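Student Project Report: Break-ins and Bikes in Gumbridge
By Kamil Gajdoš
January
3 min read

For the term project I looked at small thefts in Gumbridge. Mostly sheds, bikes, cars left unlocked. Murders get the headlines, sheds don't, so I had to go through the police log by hand. Took forever.

The log had 3258 entries for the year. I pulled 81 that were theft from a shed or garage and put them in a spreadsheet – time reported, street, what was taken, whether anyone was charged. Bikes first by a long way. Then power tools. One canoe.

Main finding: most were reported before 9 a.m., when people went out to leave for work. Doesn't mean they happened at night. The log gives the time of the call and hardly ever the time of the theft. I got this wrong in my first draft and had to redo two charts.

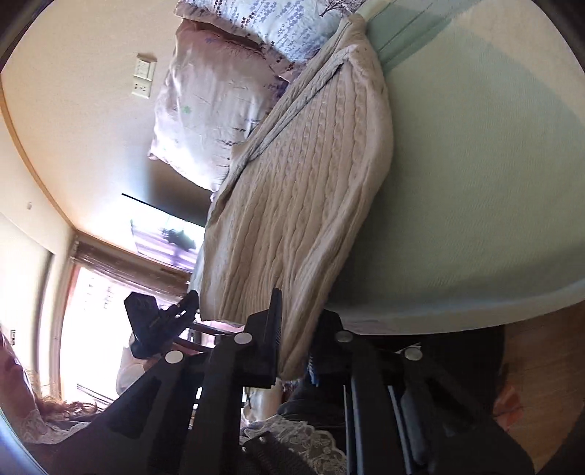 Murín, reading the second draft, wrote in the margin that a late report can also mean the owner never looked, and that a bike gone in the fall might not be missed until spring. Fair point. I added a column for it, but only 14 entries had enough detail to fill in.

Streets next. Flundulitz Road had the most, but it's also the longest street in town, so I wouldnt read much into that. The blocks behind the Sokberg parking lot had a run of five in one month, all with a cut padlock. Same person? Log doesn't say. No charges on any of them.

Charges overall were low. Six out of 81. Two of those were dropped.

Problems with the data: spelling of street names all over the place, some entries with no value listed, one bike listed at 4000 dollars which may be a typing mistake. I left it out of the avarage.

Still to do – compare with the year before, if the clerk's office sends the older log. Request is in.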